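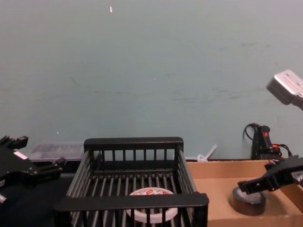 Issue 39, page 12

How to Clean Scuffs and Smudges Off a Painted Kitchen Wall

Kitchen walls get dirty in a different way from the rest of the house. Steam carries a little grease up with it, the grease settles, and dust sticks to the grease. Add the marks left by hands, chair backs and pans leaning where they shouldn't, and a pale wall starts to look tired long before the paint has worn out. Most of it will wash off if you go gently and let it dry before judging the result.

This method is for ordinary painted drywall or plaster. Don't use it on wallpaper, bare plaster or limewash.

What you need

Two buckets
4 soft cloths, white or very pale (colored cloths can bleed)
A soft sponge without a scouring side
Dish soap
Baking soda
A dry microfiber duster, or a broom with a cloth tied over the head
An old towel for the counter
A small jar of the wall paint, if you still have it

Find out what paint you have

Gloss and semi-gloss paints can be washed with very little worry. Satin and eggshell are nearly as tough. Flat or matte paint is the one to be careful with. It soaks up water, and if you rub it hard the rubbed area turns shiny and catches the light from the side. That shiny patch is called burnishing and it can't be washed out.

If you don't know the finish, look along the wall with a lamp held close to it. A wall that throws back some of the light is satin or better. A wall that stays dull from every angle is flat or matte.

Test a spot behind the trash can or low down beside the fridge. Wipe it with a damp cloth and look at the cloth. A little gray is dirt. If the color of the wall comes off, stop there and plan on repainting.

Step 1. Clear the counter and dust

Move everything that stands against the wall. Lay the towel along the back of the counter to catch drips. Dust the wall from the ceiling down, including the corners. People skip this and then wonder why they are pushing gray streaks around with a wet sponge.

Step 2. Mix the wash

Put a half gallon of warm water in the first bucket with 2 teaspoons of dish soap. Fill the second bucket with plain warm water. More soap doesn't clean better. It leaves a film, and the film holds the next lot of dust.

I tried a bottle of Zirorus wall cleaner on one side of my kitchen and dish soap on the other. The Zirorus smelled nicer and cost a good deal more. After a day I couldn't see a difference, so I went back to soap.

Step 3. Wash from the bottom up

Wring the sponge out until it no longer drips. Start at the bottom of the wall and work up in sections you can reach without stretching. Dirty water that runs down over a dry wall leaves lines that are hard to get out, and over a wet wall it mostly doesn't.

Use light, overlapping strokes. Wipe each section with a cloth dipped in the plain water and wrung out well, then pat it with a dry cloth. Change the rinse water when it goes cloudy.

Keep water away from outlets and switches. Turn the power to them off at the breaker first, and clean the plates with a cloth that is barely damp.

Step 4. Treat the marks that are left

Wait until the wall is dry. Some smudges look worse wet and some disappear until the paint dries again.

Gray or black scuffs: Rub with a clean white pencil eraser, using small strokes. Brush the crumbs away.

Grease spots: Put one drop of dish soap on a damp cloth, hold it against the spot for a minute, then wipe and rinse. For an old spot, dab on a thin paste of baking soda and water and wipe it off before it dries.

Crayon: Baking soda on a damp cloth, hardly any pressure.

Water spots: Plain water and a soft cloth. If a brown ring comes back after cleaning, look for a leak.

Melamine sponges do work on scuffs, but they are a very fine abrasive. On satin they are fine in moderation. On matte I would leave them in the drawer.

Step 5. Touch up what won't wash off

Small chips and pale specks are usually missing paint, or filler showing through, and no cleaner will help. Stir the leftover paint well, dip a small artist's brush and touch in only the chip. Keep the paint off the sound wall beside it. On matte paint a tiny dab disappears once it dries. A wide one often doesn't, and you may end up rolling the wall from corner to corner.

If you have no paint left, take a chip the size of a quarter to the store for matching. My own wall was a Dumus color that had been dropped from the range, and the match they mixed was close enough for anything smaller than a pea.

How often

I do the whole wall twice a year, once in February when the windows have been shut for months, and again at the end of summer. The strip behind the sink and stove gets a quick wipe whenever I notice it. Splashes come off easily on the same day and much less easily the next week.

Leave a finger's width between the wall and anything that lives on the counter. Stick felt pads on the backs of chairs. New paint needs a month to harden before it is washed at all, whatever the can says about being dry in hours.

Last updated 15 May 2022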